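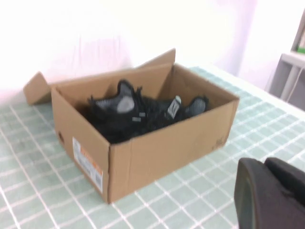 29/06/2024

Back on the Drudier hoist this morning, the 500 kg chain one on the jib by the goods door. Kisero's people want to know if we can take the swing out of it without buying them a new drive, and I said I'd have an answer before they start asking twice. There's a pair of black sneakers piled any old way in an open cardboard box. The big hoist gets the steel test block and nothing else.

So, the big hoist. The old settings had the trolley going from standstill to full speed in what feels like one jerk. The hook lags behind, then catches up, then goes past, and you stand there holding the pendant and waiting for it to calm down. I stretched the ramp to 930 milliseconds and it was a lot nicer (still a wobble at the end, but the kind you can live with). Longer than that and the operator starts to feel the trolley is ignoring him, which was the big complaint from Plurkdale in May, so I don't want to go there again.

Stopping is the harder half. Elvira Yupanqui thinks we should leave the stop ramp alone and fix it in the creep speed, so the operator drops into slow before letting go. I see her point, but that only works if people use the slow step, and on this pendant the slow step is a very shallow press that I keep missing myself. I tried it her way for 13 moves and mine for 14 (lost track of the chain bag on one and did it over). Hers was better every time I got the button right. Mine was better when I didn't. Hmm.

Note for whoever picks this up - the trolley limit switch on the wall side is set too tight. It trips before the bumper by a good hand's width, and when it trips you get the hard stop no matter what the ramp says. I wasted half an hour thinking my numbers hadn't been saved. They had. I've moved the striker back a little and marked the old position in yellow paint pen so we can put it back if Kisero object. Please don't wipe it off.

Also the chain wants oil. It was squeaking on the way down, not on the way up, and it went quieter after I did the bottom stretch by hand, but it needs doing properly with the hook run all the way out. The Cabrera oil is in the tall cabinet, second shelf, behind the slings. We're nearly out, so I've put it on the list.

Still to do: try Elvira's creep speed together with my longer ramp (no idea why I didn't do that first, it's the obvious thing), get the spare pendant out and see if its slow step is any deeper, and ask Kisero how long the chain usually hangs when they travel. If they carry everything high up near the trolley then half of this swing never happens on their floor, and I'd like to know that before I write anything up for them.

Power's off at the isolator, hook parked high, key in the drawer.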